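Folding T-shirts flat, the quick way

By Precious Hendricks

Sunday night, ironing pile up to my elbows, so this will be short. You want a clear table and a stack of clean tees. Washed, fully dry. Damp ones crease and you'll only be doing them again.
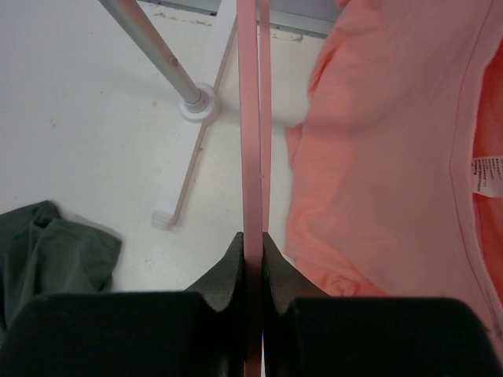

3 min read

Before you start, sort by weight. Thin soft knits in one pile, thick heavy cotton in the other. Thin ones slide about so do them last, when you've got the hang of it.

Straps, ribbons, hanging loops: tuck them inside first or they'll poke out of the stack and catch on everything. Check the care label too, if it's curling up out of the neck push it back down.

Now the shirt.

1. Pick it up by the shoulders, one in each hand. Not the sleeves, they stretch.

2. Give it one good shake. Let it hang a second.

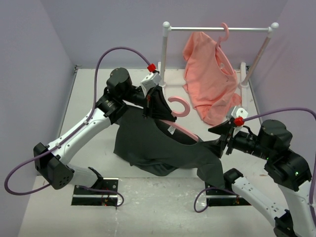
3. Lower it hem first and lay it front down. Pull the shoulders gently apart untill the neck sits flat, then smooth from the middle out to the sides.

4. Fold one side in to the middle, sleeve doubled back on itself. Same on the other side. Should be a long rectangle, roughly as wide as your drawer divider.

5. Hem up to just below the collar, then in half again. Flip it over, done.

Dark shirts show fluff, so wipe the table down first. I forget every time.

Lindiwe Oosthuizen wrote in to ask about rolling instead. Fine for a suitcase, but in a drawer mine come undone by Wednesday. Long sleeves are a diffrent fold, will put that up when I get a minute.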